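Plirnow Table — plateau de test pour bras de poussée et de tri
Réf. PLW-T2
Rultholm, matériel pour cellules robotisées

En stock. Expédition sous 2 semaines, hors options.

Présentation

Plateau bois clair sur base perforée bleue, pour essais de manipulation à petite charge : pousser, regrouper, séparer, aligner. Livré monté. Prévu pour les labos, les écoles d'ingé et les ateliers qui veulent une surface répétable d'un poste à l'autre. Pas un poste de production — voir « Usage prévu ».

Ce qui change par rapport à l'ancienne version : pieds réglables, planches mieux jointes, notice sécurité refaite de zéro par Chae-won Ma. L'ancienne notice n'est plus valable, merci de la jeter.

Usage prévu

Bras collaboratif ou petit bras industriel bridé. Outil mousse ou embout arrondi, pas d'arête vive. Pièces légères uniquement. Tout autre usage : nous écrire avant, on regarde au cas par cas.

Normes et textes à connaître

ISO 10218-1 pour le robot, ISO 10218-2 pour l'intégration. ISO/TS 15066 si quelqu'un travaille à portée du bras. ISO 12100 pour l'appréciation des risques. Le plateau seul n'est pas une machine : pas de marquage CE dessus, c'est normal. Par contre l'ensemble bras + outil + plateau, c'est à l'intégrateur de l'évaluer, et par écrit. On nous demande souvent « une attestation pour la cellule complète ». On ne peut pas la faire à votre place.

Règles de poste (fiche fournie, à afficher)

Vitesse réduite pendant l'apprentissage. Toujours.
Arrêt d'urgence accessible sans passer au dessus du plateau.
Main hors de la zone tant que le bras est sous puissance, sauf mode validé dans votre analyse.
Hauteur basse de l'outil limitée par logiciel ET vérifiée avec une cale avant chaque série.
Remise en place des pièces bras à l'arrêt, une seule personne.
Pièce tombée : on stoppe, on ramasse, on relance depuis le début de la séquence.
Changement d'embout = nouvelle vérification du point outil. Même embout « identique ».
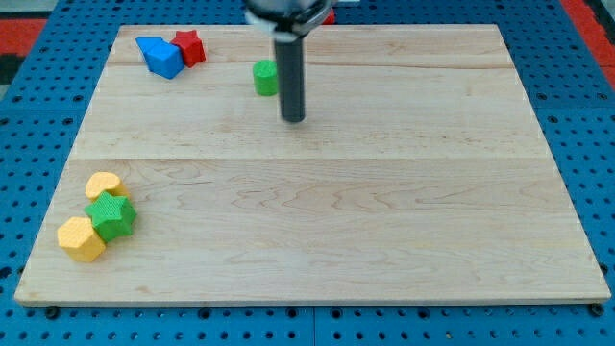

La hauteur d'approche reste le réglage qui fait perdre le plus de temps. Trop bas, l'embout marque le bois. Trop haut, il passe sur les pièces plates ou les fait basculer. Notre conseil : repérer le point zéro en plusieurs endroits du plateau, y compris près des bords, puis garder la valeur la plus haute comme limite. Noter la valeur sur la fiche, avec les initiales.

Pour les couleurs et les formes, mélangez. Un jeu tout en cubes ne teste pas grand chose. Étoiles, cylindres, hexagones, ça roule ou ça pivote, et c'est là qu'on voit si la consigne est bien écrite. Position de départ relevée avant chaque essai, sinon résultats pas comparables.

Entretien

Chiffon sec. Pas de solvant, pas d'eau stagnante dans les joints.
Serrage des pieds : tous les 1 000 cycles ou une fois par mois, au premier des deux.
Rayure profonde : remplacer, ne pas poncer sur place (la planéité part avec).

Options

Filtance — carter transparent 2 côtés, avec contact de porte. Délai plus long, nous consulter.
Kit cales de contrôle, boîte rigide.
Pieds hauts.
Journal de poste papier, modèle d'Amber Boersma, aussi en PDF sur demande.

Prix

Plateau complet : 900 € HT, port en sus. Remise écoles sur devis. Les options ne sont pas comprises dans la remise, désolé.

Retour client

« On a repris la fiche telle quelle pour nos autres postes. La consigne sur le changement d'embout nous manquait. » Declan Fahy, atelier Ong

Questions techniques : Ah-rin Seok, le matin de préférence. Pour les devis passez par le formulaire, ça va plus vite que le téléphone. Indiquer le modèle du bras, l'outil prévu et si l'opérateur reste à proximité ou non. Sans ces trois infos on ne peut pas repondre.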